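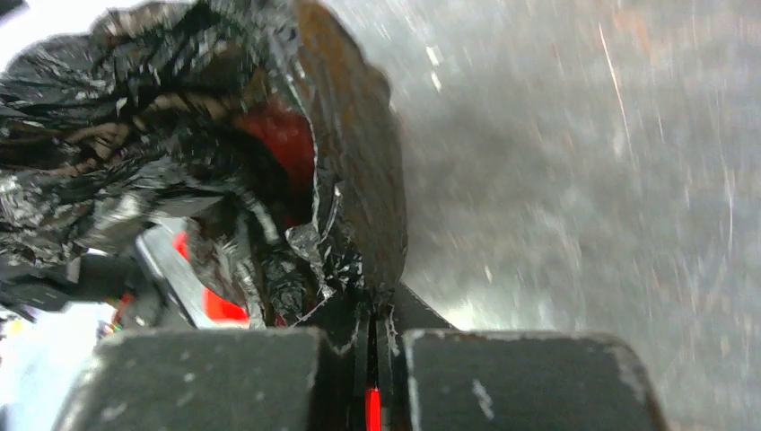 4.2 Planning the equipment budget

The purchase of the bimanual cell was planned over one financial year. At first we divided the money in the usual way of our department, with one line for the arms and one line for everything else. This division was not useful, as the second line hid most of the decisions which later caused delay. We therefore rewrote the plan in November with four lines: arms and grippers, cameras and cables, enclosure and work surface, and consumable goods. Each line had one responsible person. Ardalan Ebrahimi kept the line for the arms, and Shiuli Patwary kept the line for consumable goods, which includes all bags, cloths and small containers handled in the trials.

Quotations were requested from two suppliers, Berken and Zarnis. The offer from Berken was lower for the arms alone, but it did not include spare fingers or the brackets for the wrist cameras. When these were added, the difference became small, and we decided mainly on the delivery time and on the conditions of repair. Zarnis agreed to exchange a faulty joint motor without a return of the whole arm. For a laboratory with only one cell this condition is worth more than a small discount.

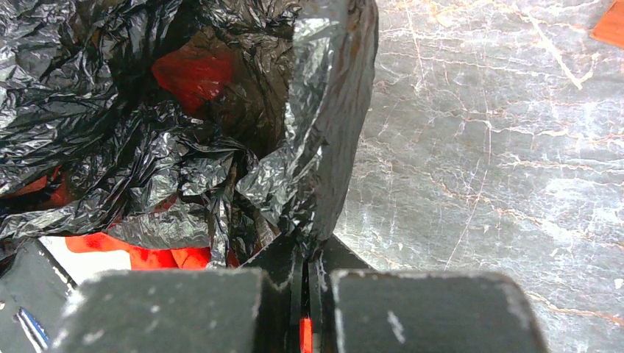
The line for consumable goods was the most difficult to estimate. Rigid objects can be used for a long time and their cost is paid once. Thin plastic and fabric are different – they stretch, they tear, and after many grasps they do not fold in the same way as new material. In the first plan we allowed 40 bags for the whole project. The pilot trials used this quantity before the end of the second week, and the revised plan allows 200. The price of one bag is very low, but the order must be made early, so that all bags come from the same production and have the same thickness.

We also recommend to keep a separate small sum for finger surfaces. Our fingers are used without soft pads, and the plan gives one spare pair for each arm. Tarun Nigam proposed to buy a second type of finger for thin film, and this was postponed to the next year. 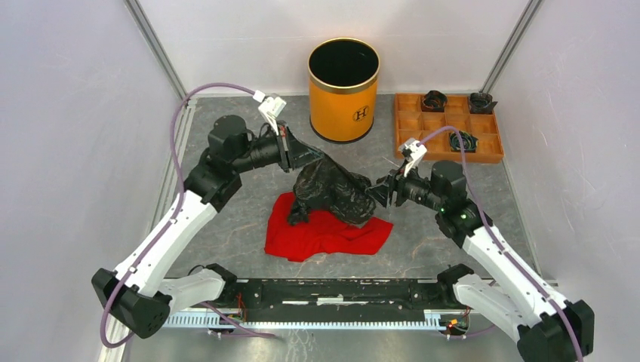 Installation was not included in the quotation of either supplier. We did this work ourselves and recorded the hours, and the total was 100 working hours for the mechanical parts, the wiring and the first calibration. If these hours are paid from a project, they should appear in the plan as a real cost. In our case they were taken from teaching time, and the plan looked cheaper than it was.

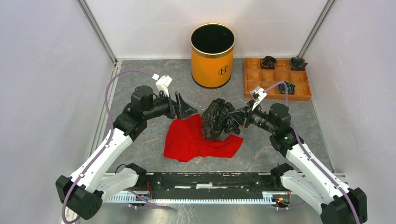 A further question is whether two arms are necessary from the beginning. Hussam Kassab argued for buying one arm first and adding the other when the software is ready. Some steps of our cloth and bag tasks can be done with one gripper, as in Figure 4, where the right arm alone holds the black bag above the red cloth and the left gripper is beside it. The steps which need both arms are fewer, but they decide the size of the enclosure and the length of the mounting bar, and changing these parts later would cost more than the delay saves. We kept the two arms in one order.

Figure 4. The cell during a bag and cloth task.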